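Reading time: 2 min

Bolum bench picking kit: what to budget before you order

Short version for anyone pricing out a first picking bench. The Bolum kit is the gripper, the mounting bracket and a starter set of fingers. Arm not included. Tables, shelving, baskets, also not included, and that's where most budgets slip.

Space first. You want a lower work surface with a raised shelf behind it. Dark matte tops are easiest on the cameras. Leave clearance above the table for a basket held at a tilt, people forget this one and end up moving the shelf.
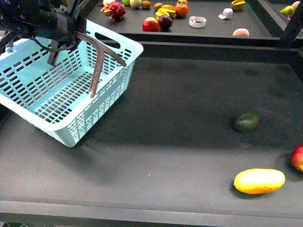

Basket in the gripper, avocado, mango and apple on the table.

Baskets: buy light plastic with open sides. Skakico and Long both work, mix them if you have to but keep one size per bench. Order spares now. Minimum is 13 per carton and a second small order costs you shipping all over again.

Produce: artifical is fine for setup and demos. Get a real mix of shapes, long ones, round ones, something awkward like a star fruit. Put $200 aside per bench for baskets and produce together, less if you already have shelving.

Fingers are a consumable. Plan on 3 sets per gripper for the first year. Printing your own is OK, files come with the kit, but count the printer time.

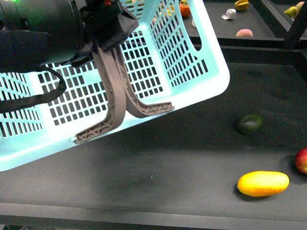

Lead time on the bracket is roughly 11 weeks right now, fingers ship a lot sooner. If you need a bench running by August get the bracket order in first and sort out the rest while you wait. Murley stocks the cable sets, same connector, no adapter needed.

Not in the price: install, arm controller, camera mounts, training. Ask for those as seperate lines on the quote so purchasing can split them up.

Quotes go out same day if we have your table hieght and arm model before 3 pm.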